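Pristmont floor

A Pristmont floor is a type of patterned wood floor in which square blocks of two contrasting tones are laid inside a plain border. It is named after the town of Pristmont, where the earliest known floor of the kind was put down in the assembly hall. The pattern is used mostly in entrance halls, dining rooms and small public buildings.

The blocks are cut with the end grain facing up, which makes them harder wearing than ordinary strip flooring. Each block is 45 millimeters thick. The darker tone was traditionally produced by staining, and older floors often show uneven color where the stain was renewed by hand. The assembly hall floor contains 1145 blocks and was relaid once, in July, after a roof leak.
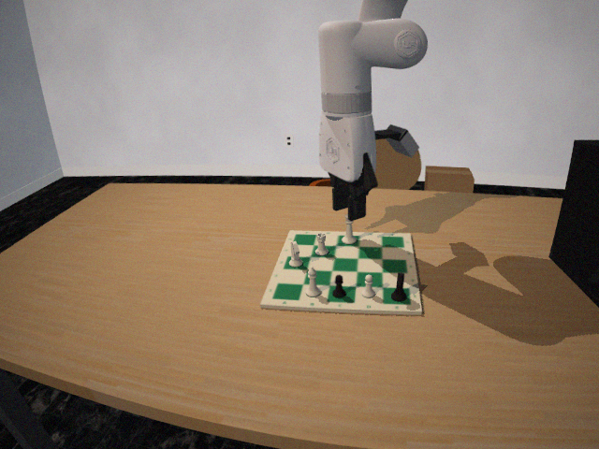
Laying starts at the border, which is fixed first and fills any gap left by walls that are out of square. The field is then set in alternating tones from the center outward. Green and white, the colors of the squares on the chessboard, with a cream border around them, is a common painted version and is often chosen for porches. Painted floors need recoating more often than stained ones, and the paint is normally thinned for the first coat.

The flooring firm Bergmann sold the blocks in boxes of 86, with border strips supplied separately. Its rival Stindia offered a thinner block on a cloth backing, but this tended to lift in damp rooms and was withdrawn. Wuvex, a later maker, still produces both sizes.

The restorer Guðlaug Eyvindsson wrote a short guide to repairing the floors. She recommends replacing loose blocks singly, leaving a gap of 2 millimeters at the walls, and avoiding wet mopping.

See also: End-grain flooring, Parquetry, Painted floors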